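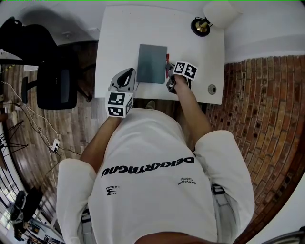
I'd been looking forward to the Treltance open day since Lộc Đàm forwarded me the sign-up page, and it did not let me down! The company has taken over the old Himasthorpe building and turned it into small workrooms, and for one afternoon they let people wander through and ask whatever they liked.

I started downstairs with the furniture people from Zultby, who had a long talk going on how to set up a desk you can live with. Cường Tăng ran it. He has fitted out 244 rooms by his own tally, and he loves his subject so much that the half hour ran well over. His first rule is to take everything off the desk and put back only what you used that day. I went home and tried it – a stapler, two mugs and a dead plant did not make the cut.

Then six of us squeezed up the stairs to the rooms themselves, which was the part I'd come for.
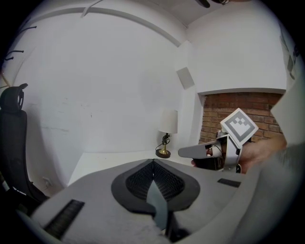
Himasthorpe, August 13, 2023

What a nice room to work in! White walls, a white desk, and then a patch of bare red brick that warms the whole place up. I'm a sucker for old brick and would have been happy with twice as much of it. There are hooks up on the wall too, which I approve of, having spent years hanging my coat on the back of my chair.

The lamp got the most talk in our group. It has a plain white shade with a bit of brass lower down and a round dark foot, and it sits on the desk looking like it belongs in somebody's living room. Lộc wants one. I want one. A tablet and a lamp are plenty for a desk, if you ask me, and I say that as a person with three pen pots.

The black office chair has a tall back and a headrest with a loop-shaped opening in it. Cường had told us to spend our money on the chair first and the desk second, and I've been repeating that to everyone at work.

We finished at Hà, the coffee counter by the front door, where the iced coffee is strong and the sesame cookies go fast. Get there before 5 if you want one. The next open day is in December, and sign-up is through the Treltance page again. I've already put my name down, and Lộc is bringing his sister.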